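3.2. Disposición de los objetos en la superficie de trabajo

El presente apartado trata de la manera en que los utensilios de cocina se reparten sobre una mesa cuando no existe un lugar fijado para cada uno. En el estudio previo, realizado con los hogares del barrio de Clendale, se observó que las personas describen su cocina por zonas (la zona de calentar, la zona de escurrir, la zona de guardar), aunque el mueble sea uno solo y no tenga ninguna división. Nos pareció conveniente conservar esta forma de hablar para el análisis.

La mesa empleada es de superficie marrón y lisa. Los objetos fueron escogidos del catálogo de Skasport y de la sección de menaje de Mercado, con la única condición de que fueran de uso corriente. El horno tostador se colocó en un extremo, cerca de la pared, y con la puerta orientada hacia la superficie de trabajo. El mueble de madera clara con tirador negro se situó junto a él. En el centro se dispusieron vajilla plana y el árbol de tazas, como puede verse en la Figura 3, donde el plato azul pálido descansa directamente sobre la mesa.
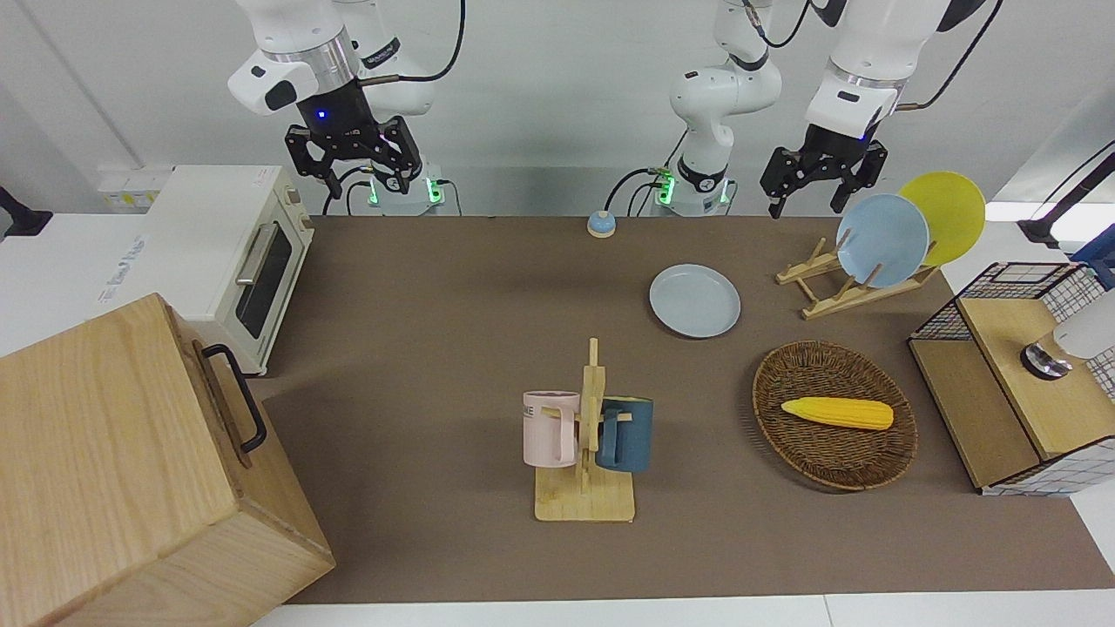
Figura 3. Superficie de trabajo con el horno tostador, el mueble de madera clara y el plato azul pálido.

3.3. Objetos apoyados, colgados y contenidos

Para clasificar la posición de cada objeto se utilizaron tres categorías. Llamamos apoyado al objeto que toca la mesa o que se sostiene contra otro; colgado, al que depende de un gancho o de una clavija; y contenido, al que se encuentra dentro de un recipiente. Las categorías son sencillas y no pretenden agotar todos los casos. Por ejemplo, un plato puesto de canto en el escurridor podría entrar en la primera o en la tercera, y en este trabajo se ha decidido contarlo siempre como apoyado.

El corpus de anotaciones, que llamamos Bulance, reúne 685 descripciones escritas por 23 participantes. A cada participante se le pidió que indicara dónde estaba cada cosa y dónde la pondría si la cocina fuera suya. En 18 descripciones no se mencionó ningún recipiente, y estas se han analizado por separado.

Las respuestas muestran una preferencia clara por nombrar primero el recipiente y después el contenido. Se escribe «la cesta con el maíz» con más frecuencia que «el maíz en la cesta», incluso cuando la pregunta era sobre el alimento. Con las tazas sucede lo contrario: el árbol de madera aparece casi siempre en segundo lugar, o se omite del todo. Pensamos que el color tiene aquí cierta influencia, ya que una taza de dos tonos, con el interior distinto del exterior, se distingue muy fácilmente de su vecina.
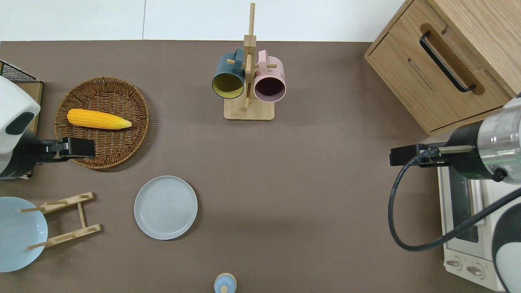
En cuanto a los platos, los participantes no se pusieron de acuerdo. Una parte de ellos consideró que el plato que está en la mesa ha sido puesto para servir, y otra parte que espera su turno para volver al escurridor. La misma duda se encuentra en la literatura sobre el orden doméstico, donde se señala que un objeto a la vista puede leerse como «en uso» o como «pendiente de recoger» según el momento del día. Cinco participantes escribieron las dos interpretaciones en la misma respuesta, y en estos casos se han conservado ambas etiquetas.

La distancia entre los objetos no fue anotada con medidas. Se pidió solamente decir si dos cosas estaban juntas o separadas, a criterio de cada persona. Esta decisión limita la comparación con otros trabajos, pero permite mantener el vocabulario habitual de quien ordena una cocina. Los resultados por categoría se presentan en el apartado siguiente.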